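Recital season, already

So the fall schedule went up on the studio door last week and I stood there reading it with my coffee like it was a court summons. Thirteen rehearsals before the January show. Thirteen! I joined the adult beginner tap class two years ago to get out of the house, and now I own three pairs of shoes and have opinions about floors.

For anyone new here, I take class at Mahawong, the studio over the bakery. Chalerm Wongsuwan teaches our group on weeknights, and Duangjai Kaewmanee runs the Thai classical program and most of the kids' classes (she also does the scheduling, the music edits and, I suspect, the plumbing). Everybody ends up in the same January show, so you get five-year-olds, then a very serious fingernail dance, then eleven grown-ups in tap shoes trying to remember which foot is left.

This year we're doing a number called Draris. Chalerm made up the word, and he won't tell us what it means. It runs a bit over four minutes and starts with the whole line standing still while one person – not me, thank goodness – does a slow shuffle across the front. Then the rest of us come in two at a time. I'm in the third pair with a retired bus driver who has never once been late on an entrance, so all the pressure is on me.

The hard part is the middle section. We have to travel backward in a diagonal doing paddle rolls, and our line keeps bending like a banana. Chalerm had us do it with our eyes on the back wall, then with no music, then very slowly with him clapping. The slow one was awful and it helped the most. I went home and practiced in the kitchen on a piece of board until the dog left the room.

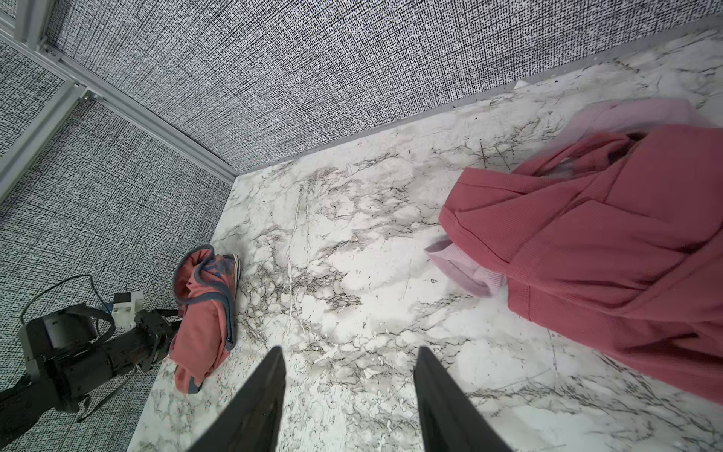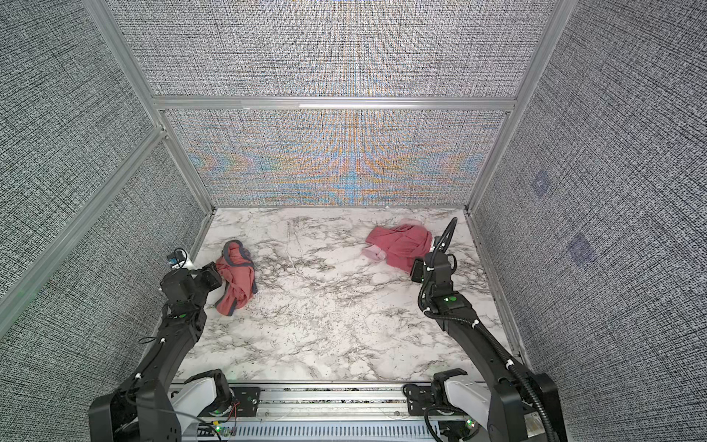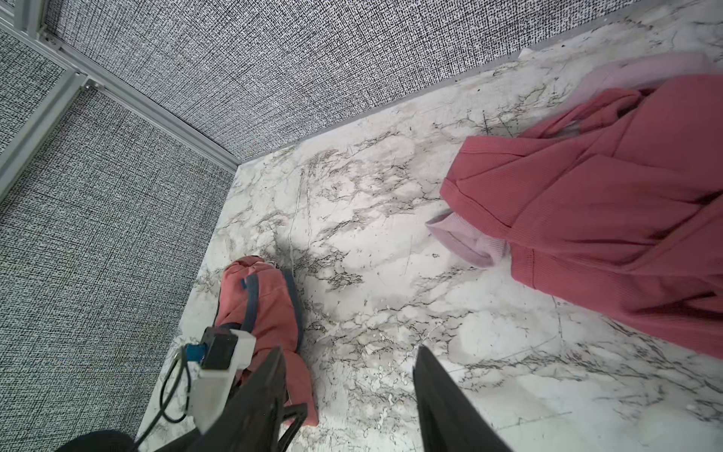 Do you have to be in the show if you take the class?
Performing is optional, and you can tell the studio any time up to 11th September if you want to sit it out. You still come to class as normal and learn the number with everyone else, you just don't get measured for a costume.

I sat out my first year and regretted it the minute the lights went down. I was in row F with a bag of pretzels, watching people I knew from the coat rack get a huge round of applause, and I thought, well, shoot. The second year I did it and forgot eight counts in the middle and smiled really hard until I found my place again. My sister says she didn't notice. My sister is a kind person.

The show is at the Hullico again, which seats 900 and always feels like way too many seats until the families turn up. It has a proper sprung stage, and taps sound wonderful on it, sort of warm and loud at once. The dressing rooms are another story. Last January we had the whole adult group in one room with a single mirror, and I did my eyeliner in the back of a spoon.

Costumes this time are coming from Prekik, and we've seen one sample: dark green vest, white shirt, your own black pants. I was braced for sequins so I'm pretty happy, although the vest is cut for somebody with no ribs. Duangjai has promised to let mine out. She has 81 costumes to get through before the dress rehearsal and she said this completely calmly, with pins in her mouth.

My goal between now and then is to get the time step clean at full speed. I can do the single. I can do the double if I don't think about it. The triple comes and goes, mostly goes, and it's right there in the last sixteen counts where everyone faces front.

Next rehearsal we're learning the bows. I'm told there's a hat.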